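4.2 Clearing food scraps from a table

The second chore in our list is the one which gave us the most difficulty. The task is easy to say in words: take the small bowl that stands on the tray, bring the cut vegetables to the trash bin, and leave the bowl for washing. A child of six can do it while talking about something else. For the machine it joins three problems that are usually studied apart, namely grasping a thin rim, carrying an open container, and deciding which of several containers is the right one.

We follow the chore definitions of Chettiar and Villalobos, with two changes. First, we do not tidy the room before a trial. In the earlier Vonitz trials the table held only the target object, and we believe this made the results look better than what a family would get at home. Second, we count a trial as successful only if no piece of food is left on the floor. Under the older rule, a piece which fell next to the bin was accepted.

The kind of room we work in is shown in Figure 3. The low round table has a glossy black top, and this surface disturbs the depth estimate because the lamps and the objects are mirrored in it. The tray is also black, so the edge between tray and table is weak in the color image. The bowl itself is white and is found easily.

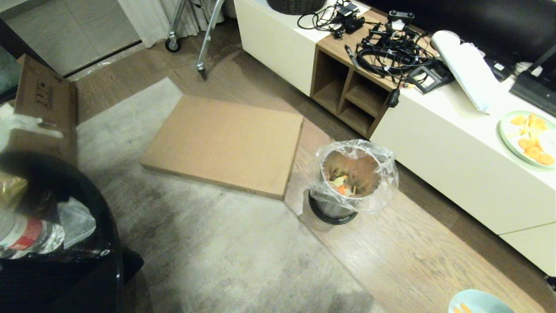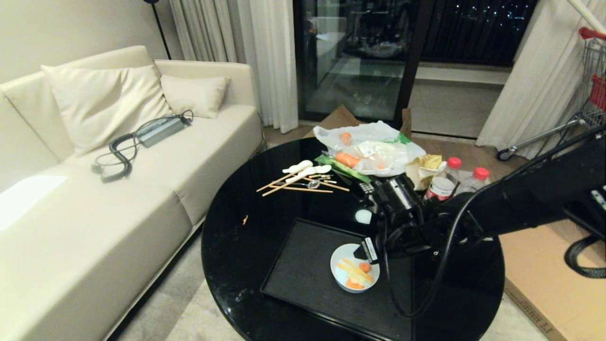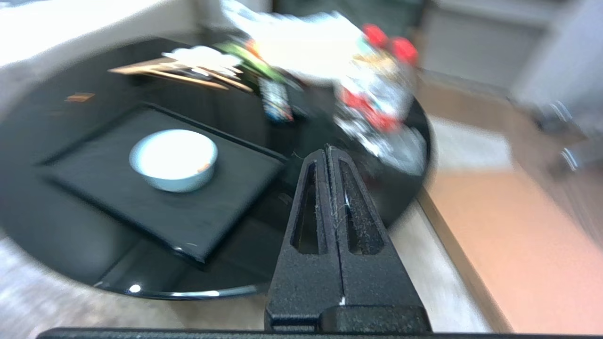
Figure 3. The clearing chore in the living room. First: floor area with the lined trash bin and, at the lower left, the black bin with recyclables. Second: gripper above the bowl of cut food on the tray. Third: wrist view of the closed fingers, with the bowl and the tray to their left.

We ran 300 trials of the complete chore, divided equally over six room layouts, which gives 50 trials for each layout. The bowl was lifted in most of the trials, and we do not consider lifting to be an open problem for this object. The errors came later. When the arm turned away from the table, the bowl tilted in the fingers, and light pieces such as thin potato strips went over the rim. Round slices of carrot were worse, since they roll. In 16 trials the food was put into the recyclables. The planner had received the instruction "trash" and chose the larger opening, and from the geometry alone this choice is not unreasonable. Kurup reports the same confusion in the Clirkow kitchen, where the two bins had the same color.

A second group of errors is related to the bag. The liner of a household bin is folded over the rim and does not keep its shape. Our model treats the bin as a rigid cylinder, so the folds that stand out at the sides are seen as an obstacle or are not seen at all. In the first case the arm waits and the trial ends by time limit. In the second case the fingers can pull the bag. We tried to enlarge the bin model by a fixed margin, but this only moved errors from one case to the other.

It should be said also that the machine is slow. Our operator, L. Cozma, performed the same chore by hand between the trials, without hurry, and he was always finished before the arm had reached its pose for grasping. For a person who cannot bend or carry, the slow speed may be acceptable. For other users we doubt it, and the interviews by Devadiga at the Flonthorpe residence support this doubt: the residents asked for help with bins and floors, but they did not wish to stay out of the room while it was done.

We therefore answer the question of this section with some caution. The single motions of the chore are available today. The chore as a whole, in a room where people live and leave their things, is not yet reliable without a person who is watching. Section 4.3 repeats the measurement with a lid on the bowl, which removes the spilling but adds one more object to put down.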